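Pre-batch check, sim tabletop set (Tokgöz project)
Filled in by Nermin, May, second pass after Dilek's comments

1. Wrist view loads and isn't black: OK
Took two reloads again. I've told Canan, she says it's the shader cache.

2. Fingers visible in wrist view, objects not sunk into the table: OK
Plate sits nicely. I'd still like the gripper to block less of it, but that's how the mount is!

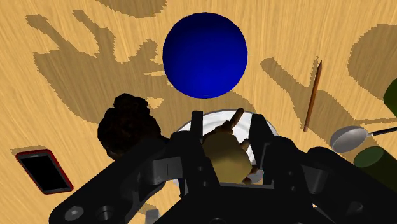
Item 2, wrist view. Blue ball beyond the plate, figurine between the fingers.

3. Shadows on: OK, with a grumble
They're on, but the edges come out stair-stepped on the wood. Eylül wants to know if the policy cares. I say run 8 episodes with soft shadows and compare before we argue any more.

4. Outside view matches the object list: OK
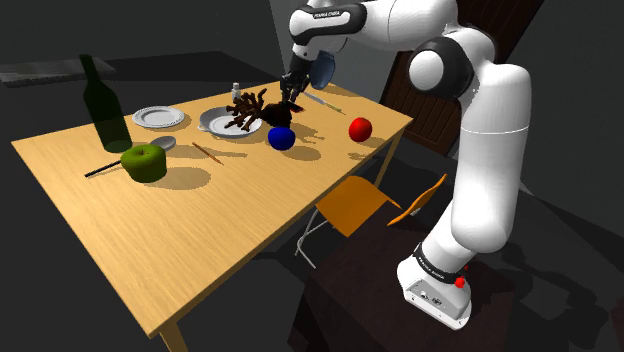

Episode naming is where I lost my afternoon. Dilek's script calls every target "ball", and with a red one and a blue one on the same table that's no good to anyone training on the text prompts. Please put the color in the instruction (I fixed 5 of them by hand and then gave up). Same goes for "dish" and "plate", pick one word each and stick to it.

5. Joint limits and collision log: NOT DONE
Log was empty, which I don't trust. Ask Ilgın.

6. Disk space for more than 1000 episodes: OK

Hold the batch until 5 is signed. Nermin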